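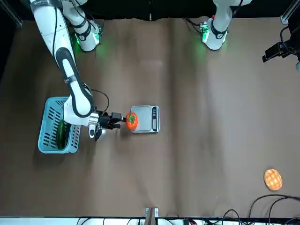 Budgeting for a two-arm setup for produce weighing, what am I forgetting?

Posted in: Equipment and Purchasing
Tags: budget, dual arm, scales, small lab

I run the teaching lab at a small technical college and I have to put in an equipment request by the end of September. The plan is a bench station with two small arms on it that does a weigh-and-sort job: pick an item out of a plastic basket, put it on a digital kitchen scale, read the weight, put it somewhere else. Toy food to begin with, real produce later if the first year goes well. The picture is close to what I want to end up with, one arm doing the weighing and the other one available when a task needs it.

What I have on the list so far:

- two arms, same model, with controllers
- two two-finger grippers
- one camera over the table and one on each wrist
- aluminum rail for a frame around the table
- one PC
- a kitchen scale, baskets, toy food

I have two quotes for the arms. One is from Plattner, who sell the arms and nothing else. The other is from Naltora, who want to sell me the whole station, assembled, with a year of support. The Naltora number is a lot higher and I would have to drop something else from the request to make it fit.

Questions:

1. What do people leave off the list the first time?
2. Do I need the second arm in year one, or can I add it later?
3. Is a kitchen scale good enough or should I be looking at a proper lab scale with a data port?
4. Is the assembled station worth it?

The room has one bench free and a normal wall outlet. I have one technician for half of each week. Nothing here is going to run overnight.

3 answers

Answer 1 (marked as accepted)

We went through this at Irkimham two years ago with a similar size of room and a similar budget, so I will go through your questions in order. Our prices won't be your prices, so I will stick to the kinds of things we got wrong.

What gets left off. The biggest one for us was cables and everything to do with cables. Each arm has its own, each gripper has its own on top of that, and each camera has one too. They all have to get from the thing that moves to the thing that doesn't, and the ones that come in the box are either too short or far too long. If they are too long you get a pile of black cable on the corner of the table where you wanted to put objects. Your picture has some of that going on at the bottom right, near the melon bun. Put in a line for longer USB cables, cable sleeve, clips that fit the rail, and a tray to go under the bench. We had $200 for this and spent it twice.

After that, in no particular order:

- Spare gripper fingers or finger pads. Order these with the arms. We waited over a month for ours when we ordered them separately.
- A powered USB hub, or better, a second USB card for the PC. Three cameras on one controller gave us dropped images until we split them up.
- Lights. Whatever is on the ceiling will look fine to you and different to the camera at 4 p.m. than it did in the morning. Two plain LED panels fixed to the frame are enough.
- Emergency stops. Check whether each arm comes with one and whether you can wire both to a single button. Your safety person will ask.
- A solid table. The free bench may not be it. Push on the edge of it and see if the far end moves.
- Shipping, both ways. If an arm has to go back for repair somebody pays for the freight, and the original box takes up more closet space than you'd think. Keep the box.
- Technician time. This is the one that should be at the top. Half a week of one person is fine once the station works. It is thin for the first two months.

Second arm. If the job is only basket to scale to another basket, one arm does it. We had two from the start and the second one sat parked for most of the first term. Where you want two is when something has to be held still or handed over, like steadying a bag while the other arm fills it. If your year one plan has none of that in it, I would buy one arm and build the frame and the mounting for two. Drill the holes now. Get Plattner to write down how long they will hold the price on the second unit, and ask if the model is going to be around that long. A matched pair matters, you don't want two software versions.

The case for buying both now is the budget itself. If you know your request for next year will be cut, buy both.

The scale. A kitchen scale is fine for the pick and place part. The problem is the readout. The small display is at one end and you either read it with the camera or have a person write it down. Reading it with a camera works if the digits are bright and the gripper is not in the way, and the gripper will be in the way unless you back the arm off before you take the reading. We did this for a while and then bought a bench scale with a serial port. Also look for auto shutoff in the specs before you buy. Most cheap scales turn themselves off after a couple of minutes and then the arm is setting tomatoes down on a dead scale. Some let you disable it. Buy two of whatever you choose. They are the cheapest item on the bench and they sit right where the gripper comes down.

One more thing about the scale. The platform is small. An item that lands half on and half off will touch the table and read light. Either get a bigger platform or put a shallow tray on it and tare the tray.

Assembled station or parts. It depends on the technician. Ours had built frames before and it took 15 working days from boxes to first pick, which I thought was good. If yours hasn't, add to that. Ask Naltora what the support year covers. In the quote we had from them, it was phone and email with site visits billed extra, and that made the decision for us. Yours may be different so read it.

Split the request into three lines if the form allows it: hardware, installation, and a running line for spares. Ours got the hardware line approved in full and the spares line cut in half, and it was still better than having no spares line.

Comments on this answer

> The auto shutoff thing cost us an afternoon. Agree on buying two.

> Do you have a make for the serial scale? -- asker

> An Amel, the small bench one. Slow to settle but it has been reliable. Look at the readability for light items, ours was fine for fruit and not much use for a single mushroom.

> Thanks. I hadn't thought about the tray. -- asker

Answer 2

Get both arms. You will want the second one and the paperwork for a second purchase takes longer than the install. We were told "next year" and it was three.

Skip the frame kits, buy rail by length and cut it. Budget $700 for rail, brackets and fasteners and you will have some left over. Use black or dark brackets near the cameras if you have the choice, shiny ones throw glare.

Also don't spend money on toy food. Any toy store set works. Mix hard and soft pieces though, and get some that are round, some long. A round toy and a cucumber shape are different problems for a two-finger gripper and it's better to find out in the first week. Baskets, get the ones with slots, they're light and you can zip tie them to the table if they slide.

Answer 3

I'd answer a different question first, which is who is using it. If it's students, work out how many can stand at one bench and see what's happening. For us that was 5. With a bigger class you are either running the same session several times or putting a monitor on the wall, and then the monitor and the wall mount go on the list too.

On the outlet -- check what the circuit is shared with. Two controllers, a PC and lights were all right on ours until someone plugged in a heater next door.

No opinion on Plattner or Naltora, haven't bought from either. I would ask both for a customer you can call. One of them should be somebody who has had the equipment more than a year, since everyone is happy in the first month.

Comments on this answer

> Classes are small here but the monitor is a good point, adding it. I'm going with one arm now, the mount for two, and a written price hold. If the price hold doesn't come through I'll ask for both. -- asker

> Get the hold period in the quote itself and not in an email. We had an email.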